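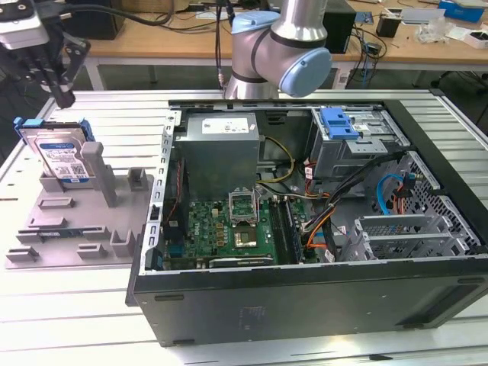

The club met to settle the drive-fitting task for the Rugemalira round and to agree what is frozen and what may still be changed. The minutes of the previous meeting were taken as read, with one correction: the item on gripper pads should say that the softer pads were to be tried, as no order had been placed. The bench layout was then confirmed. The chassis lies on its side with the open side up, the fixture tray goes to its left, and the drive starts upright in the tray with its blue bracket along the top edge and the label face exposed. The processor socket is left empty and its bracket may stay raised for the whole task. Anyone resetting the bench is to return it to this layout before leaving.

August
Wenside Robotics Club, minutes taken by the secretary

1. Matters arising

1.1 The emergency stop has been moved to the near side of the bench as agreed. It was tested before the meeting by the safety lead and tested again at the start of this one. No further action.

1.2 The request for a second key to the equipment cupboard is still with the school office. Carried over.

1.3 The cell log now writes to the shared folder at the end of each session. It holds 1,961 entries. Several are duplicates from the evening when the logger was started twice. The software group will remove the duplicates and keep an untouched copy of the original file.

1.4 The Trurnus calibration plate has been returned to its box. The box is to be stored flat. It was found on its end under the soldering irons and the plate will need checking before it is used again.

2. Mechanical group

2.1 The fixture tray was reviewed. The slot for the drive holds it upright but with a small amount of side play at the open end. The group wants the play reduced. The programming group asked for it to be left alone until the taught pick point has been repeated with the tray in its present state, so that any change in the result can be put down to one cause. After discussion this was agreed. The revised slot will be printed as a loose insert and kept to one side.

2.2 The tall post on the tray was discussed again. It limits the direction from which the gripper can come in. Shortening it was proposed. The mechanical group said that the post is needed for the later part of the sequence and that a shorter one would have to be redrawn along with its base. The meeting decided to keep the post and change the approach path.

2.3 Clearance over the chassis rim was set at 159 mm for all travel between the tray and the drive cage. This is measured from the top of the silver rim to the lowest point of whatever is in the gripper, with the drive counted as part of the gripper once it has been picked. The earlier figure was measured from the table and should be struck out of the task sheet. Two members had been working from different versions and the figures could not be compared.

2.4 The tray is at present held to the table by its own weight and a strip of tape. Clamps were requested. The slats of the table will take a standard T-nut if the Gatarine kit contains the right size. To be checked before anything is bought.

2.5 Printed parts in future are to carry a revision letter on the underside. Parts without a letter will be treated as scrap at the end of term.

3. Programming group

3.1 The sequence was read out from the task sheet and amended as follows.

Home the arm and open the gripper.
Move to the hover point above the tray.
Lower to the pick point and close on the drive.
Raise straight up until the drive is clear of the tray.
Travel to the hover point above the drive cage at clearance height.
Stop and hold for a check by the operator.
Lower at reduced speed.
Open, withdraw upwards, return home.

3.2 The stop and hold before lowering was added at this meeting. It will be removed for the competition run if the judges' rules count it as operator intervention. The rules use the word "assistance" without defining it. The club will write to the organisers of the Rugemalira round and ask.

3.3 The wrist must not turn during travel with the drive gripped. Any turn needed is to be made over the tray. A member pointed out that the cable trailing from the gripper has been catching on the case edge when the turn is made late in the move. The cable will be re-tied with more slack near the wrist and less along the forearm.

3.4 There was a long discussion of whether the lowering move should be taught by hand or worked out from the chassis position. In favour of teaching: it is quick and the present members know how to do it. Against: the chassis is lifted off the table at the end of each session and does not go back in the same place. The meeting agreed to teach the move for now and to mark the corners of the chassis on the table. The software group will look at an offset taken from the perforated edge of the case, which gives a regular row of slots to measure against. A note on this is expected at the next meeting.

3.5 Speeds remain as in the previous minutes. Nobody is to raise them in the saved program. Trials at other speeds are to be made in a copy and the copy named accordingly.

4. Camera

4.1 The wrist camera housing was refitted after the bracket screw came loose. Thread lock has been applied. The camera has to be recalibrated whenever the housing is taken off, and the log should say that this has been done.

4.2 Reading the drive label from the wrist camera was put forward as an optional extra. The barcode would be read in the tray before the pick. The meeting had no objection provided that it does not delay the main task. It will be written as a separate routine which can be left out.

4.3 Background clutter was raised. The bench behind the cell has cables, boxes and bags on it, and the detection routine has twice reported an object there. The routine will be limited to the area of the worktable. The bench should also be tidied, but the routine must not depend on it.

5. Cables inside the chassis

5.1 The loom from the power supply crosses the right-hand side of the interior on its way to the drive area. The thick black bundle runs diagonally and can spring up when the case is moved. The mechanical group proposed tying all the cables back. The programming group objected that the competition chassis will arrive untied and that the club would be practising an easier task.

5.2 Agreed: cables will be pressed down by hand at the start of a session and left alone after that. They are not to be tied, taped or unplugged. The blue data cable is to stay on its present side of the cage.

5.3 If the drive touches a cable on the way down, the operator is to stop the run and record it as a contact, even if the drive would have gone in. Contacts have been left out of the log by some operators and counted by others. The log form will have a box for this.

5.4 For the practice rounds the hold position in 3.1 is to be taught with the drive vertical over the right-hand part of the case, gripped by the fingers with the blue caddy on, and with the wrist well above the cage. The reference position is as follows. 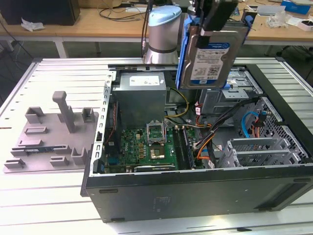 6. Training of new members

6.1 The club has 16 members on the list, of whom several joined after the summer open day and have not been signed off on the arm. Until they are signed off they may reset the bench, keep the log and use the simulator, but may not hold the pendant.

6.2 Sign-off consists of the safety talk, a supervised homing of the arm, a supervised pick from the tray and a stop test. The stop test was missing from the printed sheet and has been put back. Members signed off on the old sheet are to do the stop test at their next session.

6.3 Handling of opened computers was added to the safety talk. The chassis is never to be connected to the mains. Power supplies are not to be opened. Edges of the sheet metal are sharp in places and gloves are available in the drawer. Fingers and tools are to be kept off the exposed socket contacts.

6.4 A short session on reading the log will be given by the software group. Time to be arranged, probably at 4.30 pm after lessons.

7. Competition entry

7.1 The entry form for the Rugemalira round asks for a task title, a parts list and a statement of which work was done by students. The title will be "Drive fitting in an opened desktop computer". The draft parts list was approved after the fixture tray was added.

7.2 The judging area gives each team a table and a mains outlet. The size of the table has not been given. The club's slatted worktable will be taken if transport allows. If it does not, the corner marks and clamps in 2.4 and 3.4 will have to be redone on the day, and time should be left for this in the plan.

7.3 Transport costs are estimated at about £159 for a van and driver. The hire of a trailer was also considered but would need a parent with a suitable car. The school will be asked for a contribution. No decision was taken.

7.4 A spare drive and bracket will be packed. The spare must be tried in the tray beforehand, with the same pads on the gripper.

8. Actions

Software group: clean the log, keep the original, add the contact box, report on the offset method.
Mechanical group: print the slot insert, re-tie the gripper cable, check T-nut sizes in the Gatarine kit, mark the chassis corners.
Programming group: strike the old clearance figure, save the amended sequence, teach the hold position.
Safety lead: reissue the sign-off sheet, check the Trurnus plate.
Secretary: write to the organisers about "assistance", ask the office about the key and the van.

9. Any other business

9.1 The simulator licence on the older laptop has lapsed. The newer laptop is to be used until it is renewed.

9.2 The chair behind the worktable is to be moved back during runs.

9.3 Pads: the softer pads have been tried on a single session only. Results to be kept separate in the log until there are enough to compare.

The meeting closed at 5.40 pm.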